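**Skulside bed** is a type of low single bed frame sold flat-packed for small bedrooms, in which the head end is closed by a plain board and one long side is fixed to the wall. The pattern was first sold by Borkus, a maker of fitted furniture, and later made under licence by Lurnex.

## Construction

The frame has two long rails and a head board, joined by steel hooks. The wall rail is screwed to the studs or masonry through slotted plates, which allow small changes in height. Slats rest on a ledge inside each rail and are tied with webbing. The standard frame is 2000 mm long; a shorter version was dropped from the range after one season.

Early frames used a cast hook that wore quickly at the shoulder. The pressed hook that replaced it, part number 3406, fits both makes - the older rails need a wider slot.

## Placing

The wall rail normally runs along the longest unbroken wall. Makers' leaflets advise against fixing it below a window or over a heating pipe. Storage is usually placed apart from the bed, often as open shelving on the rear wall, so that the free long side stays clear for making the bed.
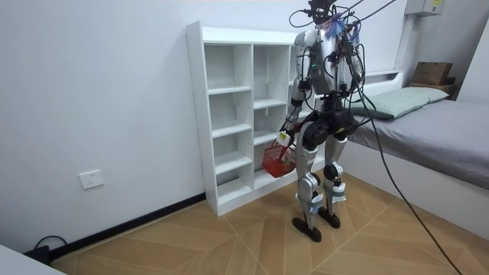 ## Variants

- **Tseng pattern**: deeper rails, with a drawer on runners beneath.
- **Model 772**: a guest version with a folding outer rail, sold by Lurnex only.

## See also

- Cabin bed
- Slatted bed base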